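Home / Bags / Coramitz 26

Coramitz 26 Waxed Canvas Rucksack

By Ilum
Colours: moss, tan, navy
In stock: moss and tan. Navy is back in November.

I wanted a rucksack I could take to work on a wet morning and up a hill at the weekend without feeling daft in either place, and for years I couldn't find one. The walking ones had straps hanging off them like seaweed, and the smart ones let the rain in at the zip. So I drew my own on the back of a gas bill, took it to Thư Quan (who had the machine and the patience), and after a lot of unpicking we ended up with the Coramitz. It has been our main bag ever since, and I still get a silly rush of pleasure when I see a stranger wearing one on a train!

It holds 26 litres, measured with the roll top closed down two turns. If you only roll it once you can squeeze in a bit more, but then you lose some of the rain protection, so please don't do that and write to me about your damp sandwiches.

What it's made of

The body is a mid-weight cotton canvas waxed with a mixture of paraffin and beeswax. It arrives fairly stiff. Give it a couple of weeks of proper use and it starts to slump nicely and pick up pale crease lines where it folds, a bit like an old jacket. Some people love that and some people ring me up worried, so I'm saying it now — the lines are meant to be there, and they rub out with a warm hand if you really can't stand them.

The base is a doubled layer of the same cloth, and we run it a hand's width up the sides, as that's where my own bags always wore through first. Shoulder straps are cotton webbing backed with wool felt. I tried foam. It was comfy for a season and then it went flat and crunchy, whereas the felt packs down early on and stays as it is. The buckles are solid brass and so are the rivets. The lining is a plain undyed cotton so you can see your keys in there.

There's very little leather on it, just the two strap ends and a small patch where the grab loop is sewn down. If you'd like none at all, put "no leather" in the order notes and we'll use doubled webbing. Same price.

Pockets

One big compartment, one flat sleeve against your back, one zipped pocket on the front and an open pocket on each side. The sleeve takes a laptop of the ordinary sort, or a big sketchbook, or a folded map and a newspaper. It stops short of the bottom of the bag, so when you drop the whole lot on the station floor the corner of your computer isn't the first thing to land.

The side pockets are deep enough for a flask. I went back and forth about these with Hằng Lương, who does all our cutting. She wanted them flat so the bag would look neater empty, and I wanted a pleat so you could get a bottle in with your gloves on. We have a pleat. (She was right about the way it looks, I'll give her that.)

The front pocket zip is covered by a flap, and it's a chunky zip on purpose. You can work it with cold fingers. There's a key clip inside on a short tape, stitched to the left, and if you're left-handed we can swap it over when we make yours, just ask.

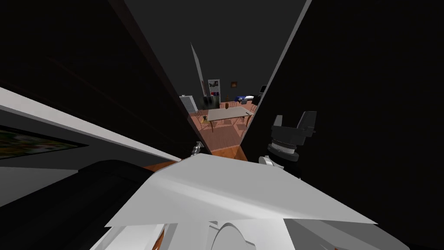
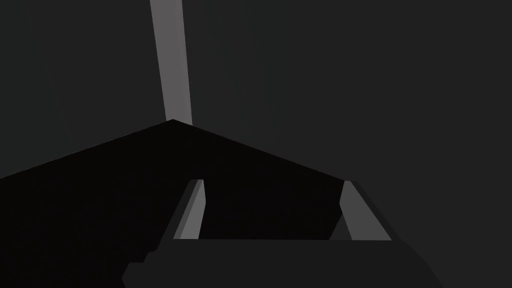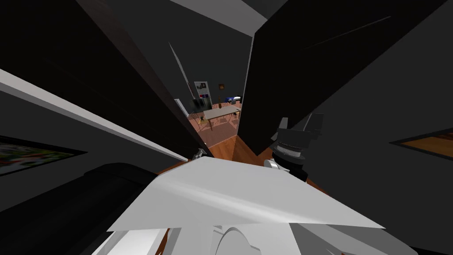
How it fits

There are 2 back lengths, regular and long. Don't go by your height, go by your back. Find the knobbly bone at the bottom of your neck, get somebody to hold the end of a tape there, and run it down to the top of your hips. The chart is under the size menu. If you fall right on the line between the two, I'd go for regular if you mostly carry it round town and long if you mostly walk with it.

The shoulder straps are set quite close together at the top. That suits narrow shoulders very well, and it suits most people fine, but if you have a really broad back you may feel them on the side of your neck. Better that I tell you here than you find out after paying the postage. The Heltau, our bigger bag, has a wider yoke and might be a happier choice.

No hip belt as standard. There are loops for one, and you can add the plain webbing belt from the menu at the top of the page. I use mine on long days and leave it in a drawer the rest of the year.

Rain

People ask me about this more than anything else. Waxed cotton is very good in rain and it is not a dry bag. Walking home in a downpour, your things will be fine. Left out all night in a puddle, they won't be. Water gets in at the seams eventually, and we don't tape them because tape and wax don't get on (it peels, it looks horrid, and then you have a leaky seam with bits hanging off it).

I carry my laptop in mine all winter with no cover. If I had a camera or something borrowed in there I'd put it in a liner as well. Suit yourself.

Looking after it

Brush the mud off when it's dry. Sponge with cold water if you need to. Please, please don't put it in the washing machine, even on the wool setting, even if your last canvas bag survived it. The wax comes out in the drum, and then you've got a limp bag and a waxy washing machine and we can't put either of them right.

Rewax about once a year, or when water stops beading on the shoulders of the bag. You get a small tin of our wax with every order. Warm the tin in a bowl of hot water, rub a thin coat in with an old sock, then go over it with a hairdryer until it sinks in. Hang it somewhere airy overnight. It'll smell like a church for a day or two and then it won't.

Keep it off pale sofas for the first few weeks. Navy especially. Any new waxed cloth can leave a bit of itself behind on a light coat or a cream car seat, and while it usually brushes out, I'd be careful with anything you're fond of.

How mine is getting on

My own moss one has done 3,851 miles on my back and on the rack of my bike, according to the notebook I keep for this sort of thing. The felt on the left strap has been replaced, one rivet has been replaced, and the bottom corners have gone a lovely toffee colour. The zip is the original. I patched a small hole near the base after I caught it on a gate, and I rather like the patch.

Repairs

We mend every bag we've made, for as long as we're here to do it. Stitching and rivets are free. Straps, zips and new bases are charged at what the parts cost plus a bit for the time, and Liên Ung will send you a price before she touches anything. She does the repairs in batches, so allow a few weeks, longer before Christmas. Please empty the pockets first! She has a biscuit tin of things waiting to go home, mostly train tickets and lip balm, and one very nice fountain pen.

Things people have written to us

"Bought it for work, and my daughter has now taken it to university, so I am back here ordering another. Stiff at first as you warned me. The side pocket takes my big flask, which was the whole point." — Lụa Phí

"Lovely bag. I found the roll top a faff for the first week when I kept wanting my purse, and I've since moved my purse to the front pocket and all is well. Would like a second key clip." — Lụa Khúc

(The second key clip is a fair request. I'm thinking about it.)

Coramitz or one of the others?

If you want something smaller for just a book and your lunch, have a look at the Nazari, which is the same cloth with a single strap. For overnight trips the Heltau has a proper hip belt and opens along the side as well as the top. The Coramitz sits in between, and if you're buying one bag to do nearly everything, I'd still say get this one.

Details

Capacity: 26 litres, rolled
Back lengths: regular, long
Cloth: waxed cotton canvas, doubled at base
Straps: cotton webbing with wool felt backing
Hardware: solid brass
Lining: undyed cotton
Closure: roll top with two buckled straps
Included: tin of wax, spare rivet, care card
Optional: webbing belt, no-leather version, left-hand key clip

Delivery and returns

Bags in stock go out within a couple of working days. Made-to-order changes take longer and I'll email you a date. You can send back an unused bag within a month for a refund or a swap, and trying it on round the house with some books in it is fine. Made-to-order ones we can swap for size only.

If you're stuck between colours, ask for cloth snippets and we'll post you a set for nothing. The tan looks yellower on a screen than it does in your hand.

Page last updated October 11, 2024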